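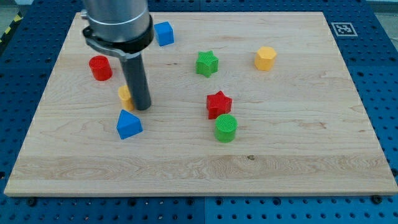

Small Shapes, Big Afternoons

Play & Making | Toys We Love

By Sanaa El Idrissi
January

I came to toy blocks late, at an age when I should have been shopping for a couch. A friend gave me a bag of them in four colors – red, green, blue and yellow – and I tipped them onto a pale wooden board to see what I had. I missed dinner!

What gets me is how much a good shape can do. A cube is the reliable one, happy on any side you put it on. A star is trouble, and I love it for that. Stand a green star with softly rounded points next to a plain blue cube and you already have a story, or at least the start of an argument about who gets which.

Hanane Abdel Rahman has been making blocks like these in her spare room for 4 years. She prints them in plastic and leaves the tops a little rough, with the fine crisscross that many makers sand away. "Kids run a thumb over it before they do anything else," she told me. "So do their grandparents." Her first star took 17 tries (the points kept coming out too sharp, and she still has the rejects in a jar).

She is just as fussy about what goes underneath. Bright colors want a quiet background, and she likes a light board with wavy grain and a knot or two left in it. Her neighbor's twins have decided that any knot is a pond.

Try scattering a handful with no plan and giving yourself 30 minutes. Sort by color, then mix them up and sort by shape. My niece prefers to line them up for a parade, and the star always goes first.

Get our newsletter in your inbox every month. By signing up, you agree to our privacy policy.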